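2018-07-09

# Refill Counters Deserve a Fairer Set of Rules

The beauty trade has spent several years promising its customers less packaging. The refill counter, where a shopper brings back an empty bottle of cleanser or shampoo and has it filled from a larger container, is the most practical form that promise has taken. It is also the form most likely to fail, and the causes lie with the way the trade has chosen to run it.

The Clakumley Beauty Retail Forum has followed the subject since its members began asking for guidance on hygiene. Our members are mostly independent shops with one or two counters and a small staff. They are willing to offer refills, and many of their customers have asked for them. What they lack is a common standard, and the large suppliers have shown little interest in writing one.

Consider the matter of the bottle itself. Husura, which supplies face washes and body lotions to many of our members, will honor a refill only if the customer returns the original bottle with its original pump. Chou accepts any bottle from its own range but charges extra if the pump is missing. Grusel asks the shop to decide. A customer who uses products from all three must remember three sets of terms, and the person behind the counter must explain each of them, often with a line waiting.

These differences are small on paper. In a shop they are the reason a customer leaves with a new bottle after coming in with an empty one. When a supplier's rules make the refill harder to buy than the full package, the supplier should not be surprised that the full package sells better, and it should not report that result as a lack of public interest.

Price raises a second difficulty. Under the present terms, several refills cost the customer nearly as much as a new bottle. Suppliers point to the cost of the dispensing equipment, and that cost is real. One member was quoted 4000 dollars for a counter unit with two taps, before installation. A shop of modest size cannot recover such a sum quickly, and it has no reason to try if the saving passed on to the customer is too slight to bring that customer back.
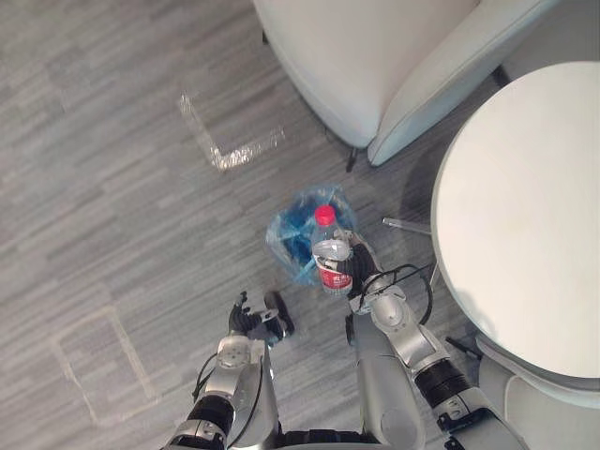
We believe the cost of equipment should be shared. A supplier that gains a loyal customer through a refill program gains something of lasting value, while the shop gains a thin margin and a machine to clean. A lease arrangement, in which the supplier owns the unit and the shop pays according to volume, would place the risk with the party best able to carry it. Grusel has offered terms of this sort in the past, and there is no obvious obstacle to others doing the same.

Hygiene is the third concern, and it is the one on which the Forum is least willing to compromise. A facial cleanser is applied near the eyes and mouth, often to skin that is already irritated. A bottle that has been rinsed at home under a tap may look clean and still spoil the product put into it. Some shops wash and dry every returned bottle before filling it. Others wipe the neck and proceed. Both describe the service in the same words, and the customer has no means of telling them apart.

A written standard should state how a bottle is to be cleaned, how long an opened bulk container may be kept, and what label the customer receives. The label matters more than is commonly supposed. Ingredients change between batches, and a person with a known allergy who relies on the list printed on an old bottle may be relying on the wrong one. A dated sticker carrying the batch number and current ingredients would add little to the cost of each sale.

Certain products should stay outside the system altogether, at least for now. Eye creams, treatments sold in small jars, and anything made without preservatives are poor candidates for an open counter. Shampoo, hand wash, and body lotion are good ones. Shops that begin with a short list tend to keep their counters running — those that begin with the whole shelf often do not.

It has been argued that customers will tolerate some confusion for the sake of a good cause. Our experience suggests that they will do so perhaps twice. Most people who buy a face wash are tired, in a hurry, or on their way to something else, and a service that asks them to study its terms has misjudged them.

The Forum will put a draft standard before its members in October and will invite Husura, Chou, and Grusel to comment on it in writing. The draft will cover bottles, cleaning, labels, and equipment leases. Members who already operate a refill counter are asked to send us their current cleaning procedure and a copy of their supplier terms before then.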